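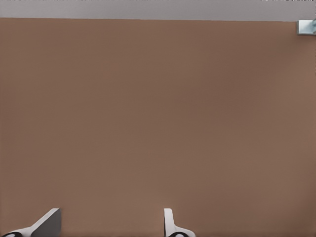
Render, brown surface, grey strip along the top.

21 July 2025
Bakalis, Barneck kitchen. Portioning trial, day 1

Present: me, Polyxeni, Kieran until lunch. Evdokia on the phone for the costing part.

Carried over from April: Bakalis still think they are losing money on the lentil soup and the braised beef. Their recipe cards say one thing and the stock sheets say another. Antigoni's first guess was theft or bad receiving. I want to rule out plain over-portioning before anyone says that to the client again.

Started on the soup. Card says 347 g per pot. The line fills by ladle, to a mark on the ladle that has mostly worn off. Polyxeni weighed pots as they came off and wrote them on the sheet (blue folder, first tab). Nearly all over. The two people on the early shift fill differently from each other, one much closer to the card. Did not tell them which was which. Will bring it up with the shift lead tomorrow, without names if possible.

Scale check before and after with the 2000 g weight. Fine both times. The scale by the cold room door is not fine, it wanders when the door is opened. Have put tape over the display and told the supervisor. It should not be used for receiving until it has been looked at.

Beef is harder. Card gives 518 g raw per tray and says nothing about trim. Kieran asked three people what they do with the trim and got three answers: bin, stock pot, staff meal. So the yield figure in the costing file is somebody's estimate and has been copied forward since the Remavport job, where the cut was different anyway. Evdokia agrees we can't use it. She will leave the beef line blank in the draft and mark it as pending.

Cooked one batch to the card ourselves after the lunch rush. Forgot to weigh the empty trays first, so the cooked weight is no use. My fault. Repeat tomorrow with trays tared and numbered in grease pencil.

Training side. The induction sheet tells new starters to "fill to the line" and does not mention weight at all. Suggest one change only for now: every fourth pot on the scale, written down, first hour of the shift. Polyxeni thinks they will stop doing it after a week unless the sheet goes somewhere and someone reads it. Agree. Ask who at Bakalis would take it on.

Delivery from Wekthorpe came in at half past two while we were there. Taken in on the paper note, not weighed. So Antigoni may have a point on receiving as well. Not enough to say more than that from one delivery.

Costing call: Evdokia wants the pot weights typed up by tomorrow night. She also asked whether the price on the menu costing includes the lid. It doesn't. Small, but it applies to every pot.

To do
- tare and number trays, repeat beef batch, keep trim in its own tub and weigh it
- 4 more sets of soup weights, late shift this time
- new ladles, ask for the size in writing
- copy of receiving notes for June, if they have kept them
- ring Antigoni before she sends anything to the client
- return borrowed probe to Kieran

Late shift starts at three tomorrow. Parking at the back, front gate is locked after two.

S. Lamrani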